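ビンピッキング作業の運用ルール、皆さんどこまで文書にしていますか(評価セルの話)

掲示板:ロボット運用・安全/標準化

投稿者:yodogawa_cell
10月14日(木)

いつもお世話になっております。普段は読ませていただくばかりなのですが、今回はどうしても皆さんのお知恵を拝借したく、長文で失礼いたします。

うちの部署では、バラ積みピッキングの評価を社内で続けておりまして、手順書は「Prirkasance」という名前の社内文書にまとめています(名前の由来はもう誰も覚えていません)。最初は数ページの覚え書きだったのですが、項目を足しに足して、とうとう126項目になりました。全部大事だと思って書いたものばかりなので、削れと言われると子どもを叱られているような気持ちになるのですが、新しく入った人が読み切れないという声も確かにあって、悩んでおります。

そこで、よそではどこまでを「必ず守るルール」にして、どこからを「できればこうしてほしい」という目安にしているのか、教えていただけないでしょうか。特に困っているのは、容器の固定、ティーチペンダントの置き場所、投入する物の選び方、この三つです。現場の好みがぶつかるところでもあり、打ち合わせをするたびに話が元に戻ってしまいます。

――――――

返信1 投稿者:neji_mawashi
>全部大事だと思って書いたもの

すごくよくわかります。うちも同じ道をたどりました。

結論めいたことを先に書いてしまうと、うちでは「人がけがをするかもしれない項目」と「データが使えなくなる項目」と「あとで片付けが面倒になる項目」を別の紙にしました。一枚目だけは始業前に声に出して読みます。恥ずかしがる人もいますが、声に出すと不思議と頭に残るものでして、もう長いこと続いています。

容器の固定については、うちはクランプ必須です。箱の縁を噛ませるだけの簡単なもので構わないので、とにかく手で押して動かないことを確かめてから始める。グリッパが壁に当たると、重い箱でも思ったより簡単にずれますからね。ずれたまま続けた18回分の試行を全部捨てたことがあり、あの日の帰り道は本当に足が重かったです。

――――――

返信2 投稿者:hakoniwa77
固定は賛成ですが、クランプ必須というのは少し言い過ぎではないかと思いました。気を悪くされたらすみません。

クランプの柄は箱の外へ飛び出しますよね。アームの通り道にあると、それ自体が干渉物になります。うちは一度ぶつけまして、それ以来、台に当て木をして箱の下側で止める方式に変えました。使うなとまでは言いませんが、ルールにするなら「アームの可動範囲から見て反対側に付けること」まで書かないと片手落ちになるのではないでしょうか。

あと、テープで位置を示しておくのはどこでもやっておられると思いますが、あれは固定の代わりにはなりません。ずれたことに気付くための印です。ここを混同している手順書を、これまでにいくつも見てきました。

――――――

返信3 投稿者:neji_mawashi
>アームの可動範囲から見て反対側

なるほど、それはおっしゃる通りです。うちはたまたま反対側に付けていたので、そこまで考えが及んでいませんでした。明日、さっそく書き足します。ありがとうございます!

――――――

返信4 投稿者:tama_no_koshi
横から失礼します。物の選び方についてだけ。

評価用の物は、つい「つかみやすい順」に集まってしまいます。机の引き出しにあるものを持ってくると、四角くて硬くて手のひらに乗るものばかりになるんですよね。うちでは、形の違う組から最低でも2点ずつ入れる、という決まりにしています。細長いもの、丸いもの、包装されたもの、人形のように出っ張りが多いもの、といった具合です。文房具ではステープラーがなかなかの曲者で、開いているか閉じているかでまるで別の物になります。開閉の状態も記録表に書くようにしてから、あとで読み返すのがずいぶん楽になりました。

それから、尖ったものと割れるものは入れない。これはルールのほうに入れています。拾うのはロボットでも、戻すのは人間の手ですので。

――――――

返信5 投稿者:yodogawa_cell(質問者)
皆さま、さっそくのご返信、本当にありがとうございます。読みながら何度もうなずいてしまいました。

言葉だけではうまく伝わらない気がしますので、うちの評価セルを貼っておきます。アームはKUKA、箱は灰色の金属製で、左の縁をバネ式のクランプで挟んでいます。左側には青いテープの印もあります。hakoniwa77さんのおっしゃる「反対側」には、一応なっているかと思います。
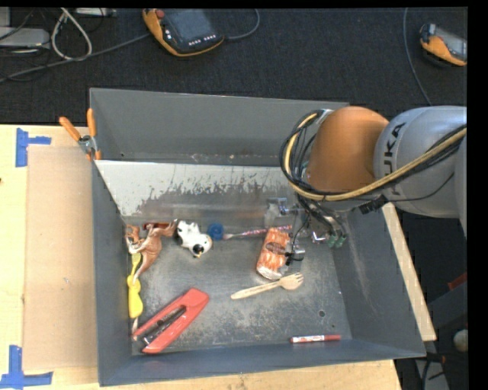 ■ いただいたご意見をふまえた、手順書の改訂案(たたき台)

お昼休みに少しだけ整理してみました。まだ粗いのですが、ご覧いただけると嬉しいです。

1. 容器はクランプまたは当て木で固定する。クランプの場合は、アームが入ってくる側に付けない。【必須】
2. 台の上の印と容器の位置を、開始前と終了後に見比べる。印は固定の代わりにしない。【必須】
3. 容器に手を入れるときは、ロボットを停止させ、動き出せない状態であることを本人が確かめる。人づてに「止まっています」と聞いただけで手を入れない。【必須】
4. ステープラーなど形の変わる物は、開閉の状態を記録する。【目安】
5. 容器の傷がひどくなったら交換を検討する。【目安】

5番は、画像での認識に響くのではという意見と、現場の箱はどうせ傷だらけなのだからそのままがよいという意見で、見事に割れております。

――――――

返信6 投稿者:hakoniwa77
お写真ありがとうございます。クランプの位置はこれなら私も安心です。先ほどは強い書き方をしてしまい、失礼しました。

ただ、ペンダントが気になりました。カーペットの上に置かれていますよね。うちでは床置きを禁止しています。踏む、蹴る、ケーブルに足を引っかける、の三点セットで、特に急いで手を伸ばしたいときに、屈まないと届かないのがいけません。フックを一つ付けるだけで済む話ですから、これはぜひ【必須】のほうに入れていただきたいです。

――――――

返信7 投稿者:kurage_plc
床置き禁止、気持ちはわかるのですが、私は【目安】派です。

こういう評価セルは配置がころころ変わりますから、フックの位置を決めても、翌週には遠すぎて誰も掛けなくなります。守られない必須項目が一つあると、ほかの必須項目まで軽く見られるようになるんですよ。私が前にいたDolladgateという工場がまさにそれで、壁じゅうに注意書きがあるのに、誰の目にも入っていませんでした。

書くなら「操作する人が立ったまま手の届く場所に置く」と、目的のほうを書いてはどうでしょう。フックでも台でも、その日の配置に合わせて選べます。ケーブルの引き回しも同じで、「人の歩くところを横切らせない」で足りると思います。

――――――

返信8 投稿者:hakoniwa77
うーん、そこは譲れないですね。置き場所が毎日変わるほうが、とっさのときに怖いです。探しますから。

ただ「立ったまま手が届く」という書き方は良いと思いました。それに「置き場所はその日の始めに決めて、途中で変えない」を足していただければ、私も賛成に回ります。

――――――

返信9 投稿者:kurage_plc
それなら異議なしです。落としどころが見つかってほっとしました(笑)

――――――

返信10 投稿者:tama_no_koshi
5番の箱の傷について。うちは箱を替えない派です。

以前、Lorenteという検証用のプロジェクトで、新品の箱と使い込んだ箱を両方使って、合わせて286回の試行をしました。そのときの一番の反省は、どちらの箱を使ったのか、途中から記録が抜けていたことです。成績の差を語る以前の問題で、報告書を書くときに頭を抱えました。ですから、替える替えないよりも、箱に番号を振って記録表に書くことを先に決めたほうがよいと思います。傷の様子は月の初めに写真で残しておけば、あとから見比べられます。

それと、物の初期配置。毎回ばらまくのか、決めた配置に戻すのか、改訂案には書かれていませんでしたが、ここも人によってやり方が分かれるところなので、一行あるとよいですね。

――――――

返信11 投稿者:neji_mawashi
初期配置、うちは「容器に入れたあと手で整えない」とだけ書いています。親切な人ほど、つかみやすい向きに直してくれるんですよね。悪気がないだけに注意もしづらくて。

あとグリッパまわりの配線も、始業点検に入れておくとよいですよ。先端を箱の中に深く入れる動きでは、手首の近くで束ねたケーブルに思わぬ力がかかることがあります。うちは一番深い姿勢と一番奥の姿勢をゆっくりの速度で一度ずつ取らせて、引っ張られていないか、縁に擦れていないかを目で見てから始めています。

――――――

返信12 投稿者:yodogawa_cell(質問者)
皆さま、本当にありがとうございます。印刷して打ち合わせに持っていきます。

ペンダントの件は「立ったまま手の届く場所に置く。置き場所は一日の始めに決め、途中で変えない」として【必須】に入れます。言われてみれば、自分も毎回よいしょと屈んで取っておりました。箱は交換の条件を書くのをやめて、番号を振って記録するという形に直します。初期配置の一行と、配線の点検も追加です。

126項目を減らしたくて相談したはずが、また増えそうなのですけれど、紙を分けるという案をいただけたので、一枚目だけは薄くできそうです。11月の改訂に間に合わせて、その後の様子をまたここに書き込みますね。

――――――

コメント

・mikan_bako:うちも箱の番号を記録していませんでした。さっそく油性ペンで書きました。

・g_sawa:「守られない必須項目」の話、耳が痛いです。安全担当に回覧してもよいでしょうか。

・torque_obasan:初期配置は手で整えない、に一票。整えたくなる気持ちもよくわかりますけれどね。

・shikaku_maru:当て木方式のほうも、差し支えなければ詳しく知りたいです。箱の下側で止めるというのは、角だけでしょうか、それとも辺の全体でしょうか。

関連する話題

・始業点検表の書き方、紙とタブレットどちらにしていますか
・Grudoraのグリッパ爪、交換時期の目安を決めたい
・ケーブルの束ね方と手首軸の可動範囲
・評価用の物品リスト、皆さんの定番を教えてください
・ティーチペンダントの置き場所について(過去の議論)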